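Tirkach Game Fair

The Tirkach Game Fair was a trade show for video and board game publishers, held each October in the exhibition district of Stovton. It was founded by Huguette Lacroix, a former distributor, and run by the events firm Aubert. The first edition drew 21 exhibitors and 2,096 visitors.

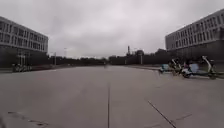 Admission was limited to trade badge holders until the third edition, when Wednesday was opened to the public. Booth rental was charged by floor area, with a flat rate for studios of fewer than six employees. Edness, the largest exhibitor, withdrew after the fourth edition to hold its own event. Attendance then fell to 600, and Aubert ended the series under its last director, Valentin Delaunay. 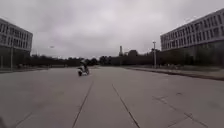
Scooter rider on open pavement between multi-story buildings

The fair's catalogs were later indexed by Ilse Dijkstra.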